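Speaker notes, "Buying a table that will stay with you"
Evening talk for first-time home owners, Nelasmont hall, 5/1/18

Slide 1. Welcome

Good evening and thank you for coming. I will speak for half an hour and then we take questions. Please keep the question about moving house for the end, I have a slide for it.

Say who I am: I have worked with furniture for many years, first at the repair bench at Sukeck, and now I give advice to people who furnish their first home. I do not sell anything tonight.

Slide 2. Start with the room

Most people go to the shop first and measure later. I ask you to do it in the other order. Put newspaper on the floor in the size of the table you want. Leave it there for one evening and walk past it with a tray.

Behind each chair we need 100 centimeters to the wall if someone must pass. With less than this, the guest in the corner has to stay in the corner until dessert.

(Pause. Usually a few people laugh.)

Slide 3. What stands on the table every day

Think about the things which live on the table between the meals. A plant, a plate, the mail, the school books. They take more space than we believe, and when we choose the size we forget them.

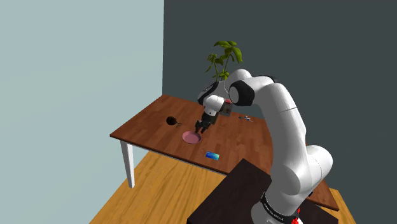
A wooden table with a plant and a pink plate.

Ask the room: what is on your table now, at this moment? Take two or three answers, not more.

Slide 4. Size

My own table is 136 centimeters long. It is enough for four people, and six if they like each other. For daily life of a small family I would not go much under this.

Extending tables: I am careful with them. Try the mechanism in the shop yourself, do not let the seller do it for you. If it is heavy in the shop it will be heavier at home.

Slide 5. The top

Three questions for the seller. Which material is under the surface? Can it be sanded? What happens if a hot pot stands on it? If the answer to the last one is "you should use a mat," then you have your answer.

Mention the Istinura oil, because people always ask. I use it two times a year, in July and again before the heating season. A thin coat, and wipe after it. Too much oil stays sticky and collects dust.

Color: look at the top next to a piece of your own floor. Similar but not the same is the difficult case. I prefer a clear difference.

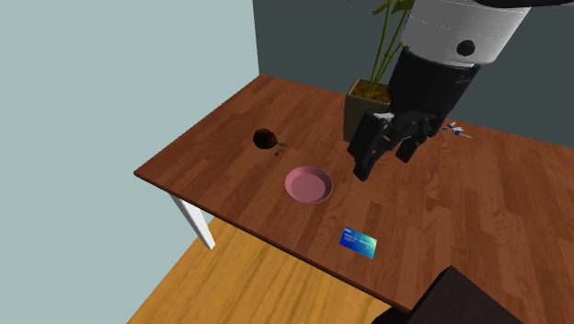

Reddish-brown top, lighter floor.

Slide 6. Legs

Go down on your knees in the shop. Really do it. Look how the leg is joined to the top. A metal plate with bolts can be tightened again after years. Glue only, I would leave it.

Legs at the corners give more room for the knees. One thick leg in the middle is nice for a bench, but push down on the edge before you pay.

Slide 7. Money

When I started, I told people to save 1000 for a table and chairs together. Today I say 2000 if everything is new, and much less if you buy used. The Afridi market has good used tables in the morning, bring a tape measure and a friend with a van.

Slide 8. Moving house

Take the legs off. Put the bolts in a bag and tape the bag under the top.

Questions. The handout is by the door, please take one for your neighbor also.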